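Subject: Re: [savthorpe-sauces] Tomato sauce, how long do you cook yours?
Date: 04/01/2022

Hello all,

A belated happy new year to everybody on the list! On the sauce question:

> I've got a glut of tomatoes coming on and want to bottle
> some sauce before February. My last lot was runny and a bit
> sour. Do I just cook it longer? And is malt vinegar all right?

Yes, longer, and in your widest pan if you can manage it (I wasted years on a tall stockpot my aunt left me, lovely thing, hopeless for sauce). Mine goes for 2 hours with the lid off, and I stir a lot towards the end. Malt vinegar is fine, though I've gone over to cider vinegar, and I do think the colour stays brighter. Please don't cut the vinegar back to fix the sourness, it's what keeps the sauce safe. A bit more brown sugar will sort that out.

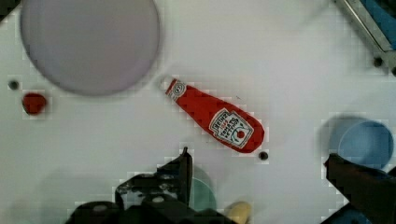 1. Core and chop the tomatoes, skins on, and simmer with onion, apple and your spice bag until everything has collapsed.

2. Put it all through the mouli, then back in the pan with the sugar, salt and vinegar.

3. Cook down until a spoonful on a cold saucer doesn't weep around the edges.

4. Bottle hot into sterilised bottles. I filled 11 last time.

Do let us know how you get on, and which tomatoes you've grown!

Cheers from the Bornach end of the valley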